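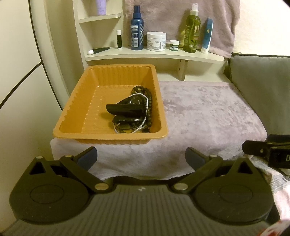 Dernière mise à jour : Dec 5, 2025

Le rangement des petits objets personnels constitue, dans la plupart des logements, une question secondaire. Il m'a néanmoins paru utile de consigner ici la méthode appliquée à mon domicile depuis le mois de mai, plusieurs lecteurs de ce blog ayant exprimé le souhait d'en connaître le détail.

Le principe retenu est celui du plateau unique. Tout ce qui est porté sur soi au cours de la journée (bijoux, lunettes, cordons, petits étuis) est déposé le soir dans un même contenant, à l'exclusion de tout autre endroit. Le choix s'est arrêté sur un plateau rectangulaire en plastique, de teinte orangée, à fond rainuré, acquis auprès de la maison Plastham pour un montant de 8 euros. Un modèle en bois de chez Skandport avait été envisagé dans un premier temps. Il a été écarté en raison de sa sensibilité à l'humidité, le plateau étant appelé à séjourner à proximité des produits de toilette.

Le plateau est posé sur une serviette lavande pliée. Cette disposition évite les rayures et amortit le bruit, ce qui n'est pas négligeable à une heure tardive. Une serviette épaisse convient mieux qu'un linge fin, lequel glisse et se froisse.

Les étagères d'angle de couleur crème demeurent réservées aux soins et aux flacons. Il a été décidé de ne plus y placer aucun bijou, à la suite de la chute d'une boucle d'oreille derrière le meuble. Le démontage de l'étagère inférieure avait alors demandé 40 minutes.

Une difficulté subsiste, qu'il convient de signaler. Les colliers s'emmêlent. Un rang de petites perles blanches, déposé sans précaution, passe volontiers autour de tout ce qui l'entoure, et les perles rondes brun foncé, pourtant plus grosses, ne se comportent guère mieux. Le contenu du plateau se rassemble par ailleurs d'un seul côté, le reste de la surface demeurant inoccupé. J'ai fait l'essai d'un jeu de séparateurs Flastberg, vendu par 5, dont la hauteur s'est révélée excessive pour ce contenant. Ils servent désormais dans un tiroir de la cuisine.

La règle actuellement en vigueur est la suivante : les objets rigides sont déposés en premier, les colliers ensuite, fermés et à plat dans la partie libre. Le tri complet intervient une fois par mois. À cette occasion, le plateau est vidé, lavé à l'eau savonneuse et essuyé avant d'être remis en place, tandis que la serviette est passée en machine.

La question du coffret à compartiments Esteban, soulevée par une lectrice, fera l'objet d'un examen ultérieur. Son encombrement paraît, à ce stade, difficilement compatible avec la place disponible.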